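About Masevley

Masevley sells boards. Cork boards, whiteboards, and the pins, markers and erasers that go missing from them. We have been at it long enough to have opinions about thumbtacks, and we will share them if you call before lunch.

The shop started in the back half of a picture framer's on Valderrama Street. The framer had offcuts, we had a roll of cork, and neither of us had much of a plan. The first boards were crooked. Some of them are still hanging in kitchens on the east side of town, and their owners will not trade them in, although we have asked.

These days we have 5 people and 2 rooms. The front one is the shop. The back one is where boards get cut, framed, leaned against walls and written on by whoever has a marker in hand. Moods vary. The handwriting does not improve.
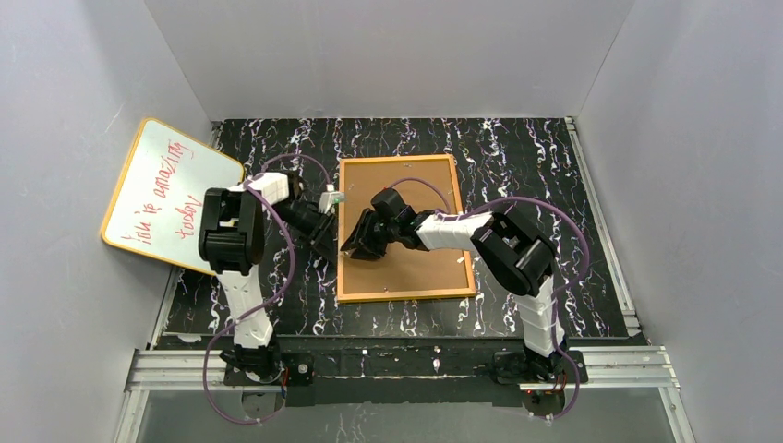

Do you make boards to order?
We do, in cork or whiteboard, at any size that fits through our door. Bring measurements of your wall, preferably taken with a tape measure. Custom orders take two weeks, longer in December, when everyone in the county decides to get organized by New Year's.

Our regular line has two names in it. The Parnus is the cork one, framed in wood, and it can hang tall or wide. The Domden is the whiteboard, with rounded corners so that it does less damage when it falls on your foot. We named them late on a Friday and the labels had already been printed by the time anybody objected.

Most of what we sell goes to schools, dentists and families with too many soccer schedules. Last year we sold 3000 boards, a figure we know only because the accountant insisted. We also re-cork old frames, replace hanging hardware, and give advice on getting permanent marker off a whiteboard. The advice is free and you will not enjoy it.

Parking is behind the building. The bell on the door works if you push hard.

Page last updated Monday, February 19, 2018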